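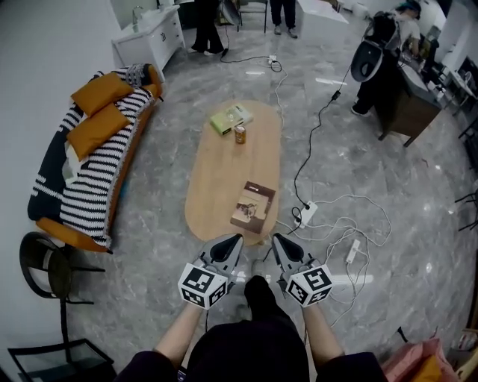
Oval wooden coffee table on tiled floor: it creeps, it rocks, and the sofa throw will not stay put

Posted by barnmont58, October 2025
Filed under: Furniture, Floors

I have set up a sitting area in one part of a large open room. The floor is tiled throughout, grey with a marble pattern. There is no carpet and I do not want a rug, as the floor is mopped wall to wall.

Furniture in use: an oval coffee table in pale natural wood with rounded ends, top 58 cm across and 50 cm off the floor; a sofa with an orange-brown frame, two mustard cushions and one smaller grey patterned one; a black-and-white striped throw over the seat. The table was bought second-hand under the name Steder. I have found no paperwork for it.

Problems, in order of nuisance:

1. The table moves. People lean on one end to pick something up and it travels. By the end of the day it is no longer parallel with the sofa.

2. It rocks slightly. Turning it end for end changes which leg is off the floor, so I suspect the tiles as much as the table.

3. Drinks cans get put straight down on the wood. I have one pale ring already and expect more. Boxes and booklets also get left on it and slid about, and there are fine scratches near one end.

4. The throw hangs over the front edge of the seat and works its way forward every time somebody gets up. The cushions follow it.

I have tried folded card under one leg. It lasted until the next mopping. I have not touched the finish. I do not know if it is oil, wax or lacquer and would like to find out before putting anything on it.

Access matters. There is a walking route past one end of the table to a washbasin and cabinet, and I cannot block it.

momidon_fitter

Take these separately. The rocking comes first because it affects what you fit under the legs.

Rocking. Stand the table in its final position and mark the floor with masking tape at each foot. Press down on opposite corners of the base and find the foot that lifts. Rotate the table half a turn and repeat. If the same foot lifts, the table is at fault. If the same position on the floor lifts, it is the tile. If both results change, you have a little of each, which is common with second-hand tables on hard floors. Check also that no foot is sitting across a grout line. Moving the whole table a couple of centimetres has cured more of these than packing has.

Where packing is needed, use thin rigid plastic shims trimmed to the size of the foot. Card compresses and takes up water, as you found. If the legs will accept them, screw-in adjustable glides are neater and can be reset later. Drill pilot holes. Pale wood of unknown species can split at the end of a leg.

Creep. Fit solid rubber pads, the full width of the foot. Do not use felt, which is made to slide. Clean both the foot and the floor with a little methylated spirit on a cloth first and let them dry (test a hidden part of the foot if the finish runs down that far). Foam-backed pads shear off when the table is pushed sideways. Choose non-staining rubber if the tile is real stone. On glazed ceramic or porcelain it is less critical, but lift the table once a month and wipe underneath.

Finish. Put one drop of water on the underside of the top, or somewhere out of sight, and leave it for a few minutes. If it beads and wipes off with no mark, you probably have lacquer or varnish. If it darkens the wood slowly, oil or wax is more likely. Then rub a small area with white spirit on a cotton bud. Wax will come off on the bud as a yellowish smear. The underside is not always finished the same way as the top, so confirm on the edge.

The ring. A pale ring is moisture in the finish and not in the timber. Leave it for a few days, as it may fade unaided. If it stays, a small amount of mild cream polish rubbed along the grain is the first thing to try. A dark ring is a different matter and means sanding.

Scratches. Leave them until you know the finish.

lopresti_upholstery_fan

Just get a rug. I had a Lo Presti sofa on tiles for years and nothing moved once there was a rug down. Throws always slip, I gave up and use mine on the bed.

grout_and_plank

The asker has ruled out a rug, so that does not help much.

For the throw: it is moving because the weight hanging over the front is pulling on the part lying flat. Reduce the overhang. Push a good handful of the fabric down into the gap between the seat and the back, then put a length of foam pipe lagging into the same gap on top of it. Cut the lagging slightly shorter than the seat so that the ends do not show. A strip of open-weave anti-slip mesh between the throw and the seat deals with most of what remains. Wash the mesh by hand.

Cushions stay better against the back if the throw is also taken over the back. If yours only covers the seat, put the larger ones in first and the small one at the arm.

For the cans, a shallow tray is more reliable than coasters. People will miss a coaster. Set it near the end that gets the most use. Check that the tray has a smooth base or feet of its own, or you will be back here about scratches.

On the walkway, an oval is the right shape. Set it lengthwise along the sofa and keep the end nearest the washbasin short of the sofa arm. Once you are satisfied, put a small dab of nail varnish on the grout beside two of the feet. That gives you a reference after mopping.
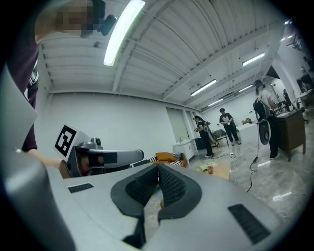 Will the fluorescent lights overhead make scratches on the table top more visible, and should that affect the finish I choose?

A matt or satin finish is the better choice under ceiling tubes. Gloss reflects the fitting as a bright line, and any fine scratch crossing that line shows clearly. Satin is easier to wipe down than full matt. If the top turns out to be oiled, a thin recoat worked in with a cloth and buffed after 15 minutes or as the tin directs will stay low in sheen without further treatment.

barnmont58

Results so far. The lifting foot was over a grout line. Moving the table towards the sofa removed most of the rock, and one plastic shim removed the rest. Rubber pads are on all the feet and the table has not shifted since.

Water drop beaded on the edge and on the underside, so I am treating it as lacquer. The ring is fainter. I have not used the polish yet.

Lagging is in behind the throw. The mesh I bought was too wide for the seat and needs cutting down. Tray still to be found, probably from Momidon if they have an oval one.

Related

Removing adhesive pad residue from porcelain tile
Adjustable glides for narrow table legs: which thread?
Steder side table, loose top fixing
How to tell oil from lacquer on pale wood
Striped throw has shrunk unevenly after washing
Minimum gap between sofa and coffee table

Recent

Barnmont shelving: brackets do not line up
Washbasin cabinet with curved doors, hinge sagging
Black metal chair feet marking a tiled floor
Replacing cushion zips without unpicking the piping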